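Sorting table waste: peel and board in one bin?

Drernen
October 6, 2018
Clearing the table after breakfast. Orange peel, sachets, torn boxes. Does peel go in with the packets, or separate?

Rudo_276
Separate. Peel is compost, packets are trash. Board goes flat in paper.

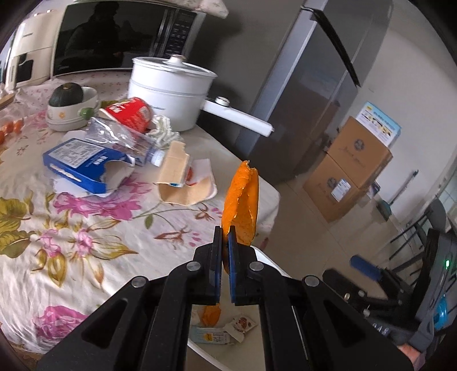 Orange peel over the white bin, torn board still on the table.

Mandagi
Disagree on the board. Torn pieces under 30 mm get rejected at our depot.

Rudo_276
Ours takes them. Check locally.

Drernen
Local limit is 100 mm. Compost for the peel, then.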